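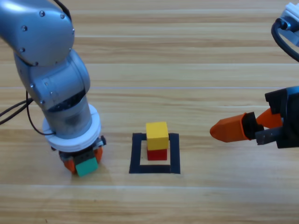 Finger Comparison on the Two-Arm Cell: Interim Notes

Published 1/11/23 in the Premetex automation newsletter

The bench group has finished the first block of work on the two-arm cell. The aim is to choose one finger set and one grip controller for the Biruno kitting line before the April build. Two finger sets are under test, the orange molded pair and a machined pair from Drisik. Two controllers are under test as well, the Jayawardena unit we already run on the packing line and the stock controller supplied with the arms.

The task is block stacking inside a taped square. Each arm picks a colored cube from the open table, carries it to the square and places it, either on the wood or on a cube already standing there. A run counts as complete when the stack stands on its own after both grippers have opened and backed off. The tape is a visual reference for the operator and for the overhead camera. The controller does not use it.

Both arms can work near the square, and that accounts for most of the setup time. The approach directions were kept apart in the program: the left arm comes down close to vertical with its cube, and the right arm may come in low from the side with its jaws open. Clearance at the fingertips is small once there are two cubes in the stack. We set a keep-out height for whichever arm is waiting and left it alone for the whole block.

Results so far

The first block was 69 runs with the orange fingers. The stock controller dropped or shifted the lower cube in 14 of its runs. The Jayawardena unit did so in five. Most of the shifts came at release, when one finger left the cube before the other and dragged it. The stock controller closes to a position and holds. The Jayawardena unit closes to a force and then holds position, and it opens both fingers at the same rate. We think the opening is what matters here, though the logs do not separate the two effects and a further block is needed to do so.

Finger pads were checked every 13 runs. Wear was light and confined to the tip. Some paint from the cubes came off on the pads and was wiped away with a dry cloth, no solvent.

The Drisik fingers have been fitted but not yet scored. They are stiffer and a little shorter, so the tool offset has to be taught again on each arm. Fitting took 31 minutes for the pair, including the new offset. The orange set is quicker to change, but it flexes under side load, and that shows up as a small twist in the cube when an arm stops hard.

Cable routing needs attention before the next block. The loops at the wrist are long enough for the full range of motion, and on fast moves they swing. We will shorten them with one extra tie point per arm and run the motion check again at full speed before any scoring.

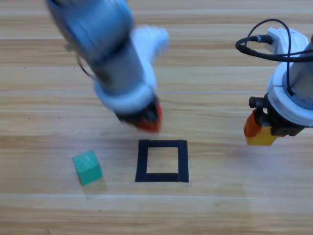 Why is the test done with plain cubes when the kitting line handles molded parts?

Cubes have flat, parallel faces and a known size, so an error in grip or release shows up as a shift or a twist that can be measured against the edges. Molded parts from the Biruno line come in after the controller has been chosen - at that point the remaining question is finger shape, and the real parts are needed for it.

Run logs and the keep-out settings are in the cell folder on the shared drive. The Drisik block uses the same run order as the first.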